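About Tavico

Tavico lends out pretend food. We have been doing it for 19 years, which is longer than most real restaurants on our street have managed, and we have never had a complaint about the soup.

The business began when Corinne Marchetti was teaching kindergarten and her classroom play kitchen was down to one fried egg and half a hamburger. The children made do. Corinne did not. She bought a crate of toy groceries from a preschool that was closing, used it for a term, and then lent it to the teacher across the hall, who gave it back in better order than she'd received it. That has happened twice since.

Today we keep 700 sets in a former upholstery shop. A set is a meal or a counter: Breakfast, Farm Stand, Picnic, Bakery, Birthday, and the one listed in the catalog as Sunday Lunch, which has peas and is therefore usually available. Preschools, libraries, waiting rooms and speech therapists borrow a set for a month at a time, or for a whole term if they ask nicely and return the lid.

Who we are

Corinne still chooses everything that goes into the collection. She has firm opinions on pretend cheese and will share them.

Iwona Kozłowski runs the wash room. Every piece gets cleaned and looked over when it comes home, and anything cracked, peeling or chewed past recognition is retired. Teeth marks alone do not disqualify a carrot.

Jarrah Wihongi packs the orders and drives the van. If your Farm Stand arrives with the vegetables in alphabetical order, he was on a long phone call.

Deividas Jaunzems handles bookings and overdue notices. He used to collect parking fines and finds preschool directors much harder to frighten.

Khrystyna-Mariia Shevchuk joined us last June to write the play cards that go in each box. They are short, and they assume the adult reading them has one hand free and is being served coffee that isn't there.

How we like a table set

We send real plates and placemats along with the food, in sizes that suit a small host with big plans. Children notice when the cookies get a plate of their own. They also put corn with donuts, and we've stopped correcting the menu. Our house rule is that whoever sets the table decides what goes together, and the guests say thank you.

Mixed sets are welcome back mixed. Please don't spend your evening sorting our bakery from our produce. Iwona does it faster and has the radio on.

Borrowing

Memberships run for a year and cover 5 sets out at once. Lost pieces are charged at cost, apart from the grapes, which we gave up on some time ago. Pickup is at the side door. The front door still says Upholstery and sticks.

Our next open house is Sat 27 January. Come and handle the stock, bring the children, and eat before you arrive.
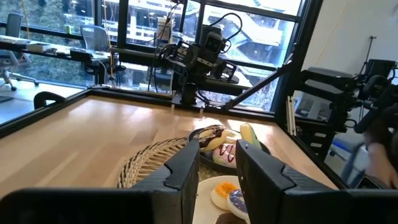

Donuts, cookies and an ear of corn, served.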